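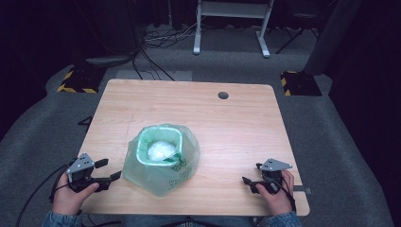

Estimating the size of a fossil leaf from a fragment is the subject of this entry, which follows from my earlier notes on the Brurwood shale and the collection made there. Readers have asked why a leaf that is plainly visible on a slab should need to be estimated at all. The first difficulty is that leaves are rarely buried flat. A thin sheet laid over an uneven surface must crease, as a plastic bag does when it is folded down around the outside of a small square container, and a leaf settling over a twig or a ripple in the mud behaves in much the same way. Once the mud has been compressed, the crease is pressed shut, and the outline that survives may be narrower than the leaf that fell. The second difficulty is breakage, and it is by far the more common of the two.

The Brurwood collection, as it stood when cataloguing closed in September, holds 3534 catalogued slabs. Of these, 192 carry a leaf with enough of its margin and midvein to permit any kind of measurement, and only 123 of those could be assigned with confidence to a leaf type. We recognise 20 leaf types at present. I would ask readers to treat that last figure with some caution, as two of the types may prove to be sun and shade leaves of a single plant.

Why leaf size is worth the trouble

Leaf area carries information about climate. In living forests, broad leaves are generally more common where water is plentiful, and small leaves are more common where conditions are dry, cold or poor in nutrients. The relationship is a loose one and has many exceptions. A riverbank will support larger leaves than the ridge behind it, and the leaves that reach a lake bed are not a fair sample of the forest. Large leaves tear more readily in moving water and are therefore likely to be under-represented among the complete specimens.

This last point matters a great deal at Brurwood. If only the complete leaves are measured, the assemblage appears to have come from a drier place than it did. The fragments have to be included, and a fragment can be included only if there is a sound way of working back to the whole.

The area method

The traditional approach is to measure the length and the greatest width of the leaf, multiply one by the other, and take two-thirds of the result. It is quick, and it can be applied to published figures as readily as to specimens in a drawer. It performs tolerably on leaves of an elliptical shape. It performs poorly on lobed leaves, for which the product of length and width includes a good deal of empty space between the lobes, and it cannot be used at all when the tip and the base are both missing.

Where the base is missing but the widest part of the blade is preserved, it is usual to reconstruct the outline by comparison with a complete leaf of the same type. Arne Wiegand did this by hand for the whole of the Frerichs drawer in the older part of the collection, using tracing film and a sharp pencil, and his outlines remain the best we have. I compared a number of them with my own reconstructions last winter. We agreed closely on the toothed leaves and rather badly on the lobed ones, where I had consistently drawn the missing lobes too long.

The vein method

The second approach makes use of the veins. In a large leaf the major veins are spaced more widely than in a small one, so that the amount of major vein in a given patch of blade falls as leaf area rises. A fragment with no margin whatever may still preserve the midvein and several secondary veins, and from these a range of probable areas may be obtained.

The advantages for a collection such as ours are obvious. The disadvantages are less often discussed. The range obtained from a single fragment is wide, and it is easily mistaken for something more exact when it is reduced to one number in a table. It is also necessary to be certain which veins are of the first and second order. In the grey Brurwood shale the finer veins are frequently stained by iron to a strong orange-brown, while the secondaries remain pale, and a beginner will quite naturally trace the wrong set. I did so myself for most of one season and had to discard the results.

Nattawut Tanasarn has since prepared a short set of tracing rules, which we now follow without exception. Veins are traced from the slab under low-angle light, and never from a photograph alone. Any vein that cannot be followed for the full width of the patch is marked as doubtful. Each tracing is then entered in Plotano, where the patch area and the total vein length are calculated, and a second person repeats the tracing without sight of the first. 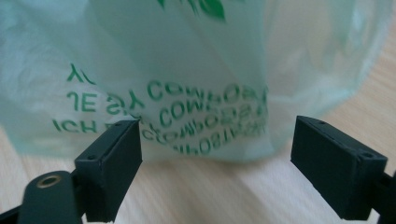 Results from Lasik Creek

The slabs from Lasik Creek, at the northern end of the exposure, were the first to be treated by both methods. They were chosen for the simple reason that they had already been cleaned. The rock there splits evenly along the bedding, and the leaves lie flatter than they do in the main cut, where the beds are rippled.

For the unlobed leaves, the two methods gave results in the same size class in nearly every case. For the lobed leaves the vein method gave consistently smaller values, and I am inclined to accept them, given what has been said above about the spaces between lobes. The marginless fragments, considered as a group, came from larger leaves than the complete specimens did. This is the pattern one would expect if large leaves were being torn in transport.

I do not propose to convert these figures into an estimate of rainfall at this stage. The number of leaf types at Lasik Creek is too small, and the published equations were developed for whole assemblages gathered from a wider area. An estimate could be calculated in a few minutes, and it would be quoted without its error range thereafter.

Matters outstanding

The creased leaves remain unresolved. At present they are recorded with a note and left out of the area calculations. Arne has suggested that the secondary veins on either side of a crease might be matched and the hidden strip restored, and he has marked several slabs from the main cut on which this could be attempted. The work is slow, and the slabs in question are heavy.

The two doubtful leaf types will be re-examined for cuticle, should any have survived. The samples taken so far have yielded only small flakes of carbon with no visible cell pattern. Further samples will be taken from the darker bed beneath the Frerichs level, where the shale is finer and the leaves come away with a slight sheen. The revised catalogue numbers for that bed will be listed in the next entry, together with corrections to two labels that were transposed.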